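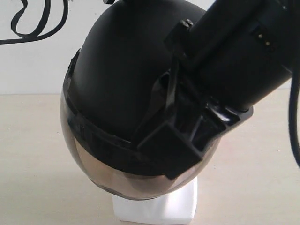
Is breakfast included at the Banirano?
Breakfast is included in the price of every room and is served on the terrace from seven until 10.

I had written that answer myself, for the website, in my first week. It was the only thing on the page I was sure of. The owner wanted more questions, so I made them up at the desk between arrivals. How far is the beach? Can I bring a dog? Then a woman came in off the Idura bus with one bag and asked me something I had not thought of.

"Do you still have room 509?"

We had 14 rooms on two floors. I told her there was no 509.

"There was," she said. "The owner's father numbered them as he liked. It looked over the boatyard."

I gave her the key to number six, which looked over the boatyard, and took her payment for two nights. She signed the book and went up without asking about the wifi.

It was a Wednesday in November and we had one other guest, a man who sold pumps. After supper I went to move the spare mattresses, and I looked at the door of number six from the landing. It had been painted green so many times that the plate was nearly level with the wood. Under the six I could make out the edge of another number. It might have been a nine.

In the morning she was the first down. She had the eggs and two rolls and asked for more coffee. A boat called Dinda was up on blocks in the yard, and she watched two men scrape the hull.

"Was it the room?" I asked.

"The window's right," she said. "The bed used to be on the other side."

I said I could move it. She thought about it while she buttered the second roll.

"Would that be a lot of trouble?"

The pump man held the door and we had it done before nine. There were four dents in the floorboards by the far wall, and the legs of the bed went into them. She put her bag on the chair and thanked us both.

She stayed five nights in the end. When she had gone I left the bed where it was, and I went down and changed the page on the website. Under the line about breakfast I put: Can the furniture be moved? Please ask at the desk.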